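Poltemeck Publishes Results of Hand-Guided Teaching Trial, Including the Parts That Went Badly

Company says two-arm demonstration takes longer than the trade usually admits
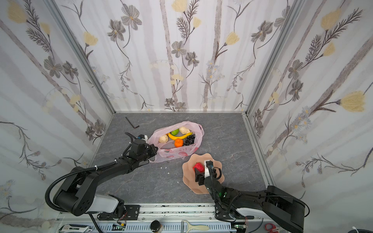
Poltemeck, a contract engineering firm that sets up small packing cells, today released the results of a trial begun in April to find out how much a two-arm robot cell can learn from a person steering it by remote control. The firm went in doubtful and has come out only a little less so. Operators worked at a benchtop station with a stock of play food: bread buns, a banana, an orange, a bunch of grapes and other pieces in an open pink bag, with a scalloped plate set to one side. One arm worked at the edge of the bag while the other worked over the plate. The task was to unpack the bag one item at a time, and the operators repeated it until they were sick of it.

Teaching by demonstration is often sold as a shortcut. A person does the job through the robot, the robot's movements are recorded, and software learns a policy from the recordings. Sales material tends to suggest that an afternoon of this will do. Poltemeck recorded 631 demonstrations during the trial and threw out 100 of them. Most of the rejected recordings were spoiled by ordinary human trouble, such as an operator changing their mind halfway to the bag or letting go too early.

"We had a customer ask us if their packing staff could train a cell over lunch," said Marlene Simard, who led the trial. "I'd like to meet the person who told them that. You can get something that looks good on a video over lunch. Then somebody puts the bag down a hand's width to the left and you find out what you've got."

The trial compared two ways of collecting demonstrations. In the first, an operator moved a pair of small leader arms and the working arms copied them. In the second, the operator took hold of the working arms and pushed them through the task directly. Pushing the arms by hand was easier to explain to new people but gave worse recordings. Operators blocked the camera's view with their own shoulders, and they found it hard to move two arms at once. The leader arms took most people a full shift to get used to. After that, their recordings were steadier and fewer were thrown out.

Poltemeck then ran the trained policy 500 times without an operator in control. The company is not putting a single success rate on the front of this release, as it believes such numbers have done a good deal of harm. Results varied widely with the item and with the state of the bag. Round pieces lying near the opening gave little difficulty. Pieces under a fold of plastic were another matter, and the policy had a habit of closing the gripper on bag and fruit together and lifting both. More demonstrations helped with this up to a point. Demonstrations recorded by a second operator with different habits made it worse for a while.

"Two people will teach it two different jobs," said Simard. "One of ours always pinned the bag first. Another one never bothered, and he was quicker. The software saw both and did something in the middle, and the middle was no use to anyone."

The trial was carried out with Funeo, which supplied the recording software, and Böttcher, which will host the next round at its own site. Both firms reviewed the results before publication. Poltemeck notes that neither asked for changes, though Funeo takes a more hopeful view of how the method will do with larger sets of recordings.

That view will be tested. The next round, under the project name Stollex, sets a target of 2000 demonstrations, all collected by leader arm and all following a written procedure agreed before recording starts. It will use real groceries in place of play food. Poltemeck expects soft fruit to cause problems and has made no promise about a date for a finished product.

Until then, the company's advice to buyers is plain. Ask how many demonstrations were recorded and how many were thrown out. Ask who recorded them. Ask to see the bag moved.

The full trial notes, including the log of rejected recordings, are available from Poltemeck on request. Journalists who wish to try the leader arms for themselves may arrange a visit through the press office and should allow a whole morning.

About Poltemeck

Poltemeck designs and installs small packing and sorting cells for food and household goods companies. It does not make robot arms or sell teaching software.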